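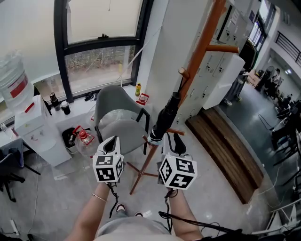 Kusero started as my excuse to build something with two hands instead of one. My second-year arm project at Asdale could only ever do half a job (it could pick up a bottle but not open it, that sort of thing), so this year I wanted a matched pair of hand-held grippers that I could walk around with, do a chore, and get the movement out the other end as data. The chore I ended up with was the umbrella on the wooden coat stand at Hollis, the shared workshop where I did pretty much the whole build. Each gripper has a white cube on top with black marker patterns on its faces, and that's how the tracking works out where my hands are, even when I twist my wrist right over. I went through an embarrassing number of cube designs! The first ones were too small and the tracking dropped out any time I turned side-on.

Cables were the other headache. Both grippers are wired, which I know is a bit old school, but the wireless version kept dropping packets and I was sick of it by October. The trade-off is that you learn to shuffle. My supervisor, Vanderleia Furtado, tried it for one afternoon and asked for longer leads straight away, so we made longer leads.

Parts and costs

The budget was $421 and I spent all of it, mostly on cameras and servo bits. The motor drivers came from Simier and I have no complaints there except the postage. One driver died on the bench and that was completely my fault (reversed the plug, smelled it before I saw it). Everything else came out of the scrap drawers at Hollis or my own kit from first year.

I'm not counting the springs. I bought the wrong springs twice and I've decided those were a personal purchase. 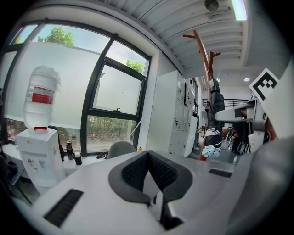

Getting the grip right took longer than all the software put together. My first fingers were flat and hard, and fabric just slid off them, especially anything folded. So I changed the shape of the opening to a V and redid the contact surfaces as black mesh pads, each one sitting in a dark grey rubber housing and sloping in towards the slot in the middle. The slope does a lot of the work: if I come in a bit crooked the thing I'm grabbing gets nudged towards the centre anyway. I also put vent slots in the body, a bigger one on the left and a smaller one on the right, after the electronics cooked themselves during a long run. I would've liked them to match but there's a bracket inside that I couldn't move without starting over, and I was not starting over.

Recording

My plan was 100 recordings of the same task: walk up, grab the umbrella, lift it off the hook, hand it across to the other gripper, hang it back up. It sounds like nothing but it's really fiddly. The handover was the worst part, and I got noticeably better at it as I went, which is a bit of a problem for the data as the early ones and the late ones look like two different people did them. I kept them all in and labelled which batch they came from.
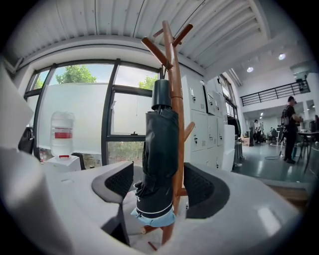

I also moved my starting spot between batches so the approach wasn't always from the same angle. Some 33 recordings had to be thrown out when I checked them, mostly for lost tracking, plus a handful where I'd bumped the record button with my thumb before I'd finished. I've since moved the button to the other side. Light made a difference too: the late morning sets had a lot of glare and the cameras took a while to settle, and if I did this again I'd lock the exposure from day one and save myself a week of squinting.

What I'd change

Weight, first of all. After an hour my forearms are gone. A fair bit of that is the body being thicker than it needs to be, and I reckon I could take it down a lot without it flexing.

Second, the calibration. At the moment I have to redo it every time I unplug anything, and it takes 2 people, one holding and one clicking. Vanderleia suggested a little dock that both grippers sit in, so the starting position is always known. I've got a cardboard version working on my desk at home and it's pretty good! The proper one will have to wait till after exams. Drawings and the wiring diagram are in the appendix, and the pin labels on page one of the diagram are the old ones, so use the table underneath.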